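Galovus Works: Life on the Bench
Gallery: the lid desk at Vilton
Words by Meenakshi Pai

For years the test room at Vilton had one piece of equipment for opening and closing lids, and it was Harpreet Lemieux. She would come in, put the kettle on, sit down with whatever kitchen appliance the buyers had sent over, and lift its lid. Then she would put it back. A standard run was 251 lifts, a figure that came out of an old Laskowska test sheet and has never been explained to anyone's satisfaction. Harpreet did them with a pencil behind her ear and the radio on low, and she could tell you the state of a hinge from the next room.

In April the job went to a robot arm. Feelings were mixed. Harpreet's wrists were in favour. The rest of us had questions, mainly about whether we would be next, and whether it would want a locker.

We've put up three pictures from the bench for those of you at the Wonevby site who keep asking what it looks like and then not visiting.

Getting a grip

Picking up a lid is easy for anyone who has ever cooked pasta. It is less easy to write down. How hard do you squeeze the knob? When do you stop? Harpreet spent much of her first fortnight with the arm being asked things like this by the software people, and replying "until it feels right", which they wrote down politely and could do nothing with.

Glass is the worst of it. You can see straight through to the fingers underneath, and every light in the room turns up on the surface as a white streak. The view from the wrist is the one Harpreet now spends a good part of her morning looking at, steam vent and all. She says it is like watching somebody else do your washing-up.

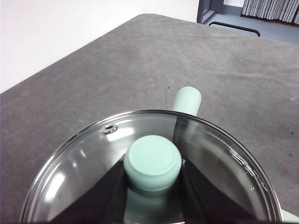 The breakfast machine

Our current guest on the bench is a mint-green affair with a sandwich press at one end and a saucepan at the other, so that a person in a small kitchen can ruin two things at once. It has a pair of knobs on the front and a chrome handle on the press that several people have tried to hang a tea towel on. It has also had more attention from senior management than any of us has managed in a decade.

The old arrangement was that Harpreet tested it and filled in the form. The new arrangement is that the arm does the lifting and Harpreet does everything either side of it: setting the thing square on the mat, checking the pan is down in its recess, choosing where the arm starts, and deciding whether a bad result means a bad appliance or a bad morning. The form has been replaced by a longer form.

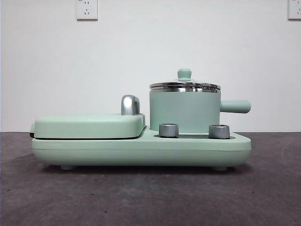 What she misses, she told me, is the noise. A loose knob used to announce itself to her long before it came off, a sort of small tick against the thumb. The arm has no opinion about ticks. It will go on lifting a loose knob with perfect good manners until the knob is on the floor, so she has written herself into the procedure at lift 100 and again at lift 189, when everything stops and she has a go by hand. The first was agreed at once. The second took 2 meetings, and she won it by bringing in a lid and passing it round the table.

Her hours haven't changed, and nor has her grade, which she would like me to mention. Her job title has gone from Tester to Test Lead, with nobody else in the team to lead unless you count the arm. The union rep has been asked whether you count the arm. We await a reply.

Close quarters

The part visitors like best is the approach. The arm comes down over the pan from one side with its cable looping underneath, and people who were chatting stop chatting. Harpreet says she used to hold her breath at this point too. These days she does her emails, with one ear open.

New starters always ask her whether it's faster than she was. It isn't, much. It is more even, it doesn't get tennis elbow, and it can be left to it during the fire-door inspection. It also has to be told about every new lid from scratch, and the person who tells it is Harpreet.
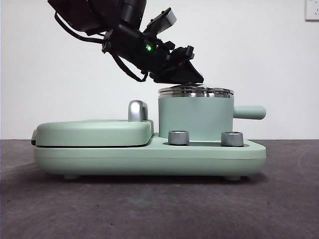
The gripper just above the pan lid, Vilton test room. Green light on the wrist, mint green below it.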